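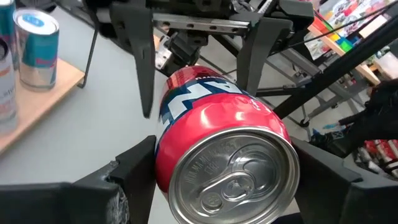
4. Setting up your reading log

Dusto keeps a record of the books you read and the books you want to read. It works on the phone and in the browser, and both use the same account. Before you begin, please finish section 3 and confirm your email address.

4.1 Create the first shelf

1. Open Dusto and press Shelves at the bottom of the screen.
2. Press New shelf and type a name. The name can have up to 44 characters, spaces included.
3. Choose the type: Read, Reading now, or Wanted. The type cannot be changed later.
4. Press Save.

You can make up to eight shelves of each type. Letters with accents are allowed in the name, and they are sorted together with the plain letters. An author such as Ásgeirsdóttir will therefore be found under A.

4.2 Add a book by its number

1. Open the shelf and press the plus sign.
2. Type the 13 digits of the ISBN, without the hyphens. They are usually printed on the back cover, above or below the bars.
3. Wait until the title appears. Check that it is the correct edition — a paperback and a hardcover have different numbers.
4. Press Add.

Note: Many older books have a number with 10 digits or no number at all. For these, press Enter by hand and fill in the title and the author. The other fields can stay empty.

4.3 Import a list from Vendholm

If you kept your list in Vendholm before, you do not need to type it again.

1. In Vendholm, open Account, then Export, and save the file to your computer.
2. In Dusto, use the browser version and open Settings, then Import.
3. Select the file and the shelf where the books should go.
4. Press Check file. The lines with a problem are marked in yellow.
5. Correct these lines or leave them out, then press Import.

One file can have at most 2,000 lines. A longer list must be divided before the import.

Caution: Do not close the browser window during the import. If it is interrupted, delete the shelf and start again from step 2, otherwise some books will be there twice.

4.4 Dates and ratings

The date of finishing is taken from the day you move a book to a Read shelf. To change it, open the book and press the date. It is possible to give only a month or only a year. Such books are counted in the yearly total, but they are not shown in the calendar.

Ratings go from 1 to 8 in the Cetine layout and from 1 to 5 in the standard layout. When you change the layout, the old ratings are converted and rounded down. See section 7 for the layouts.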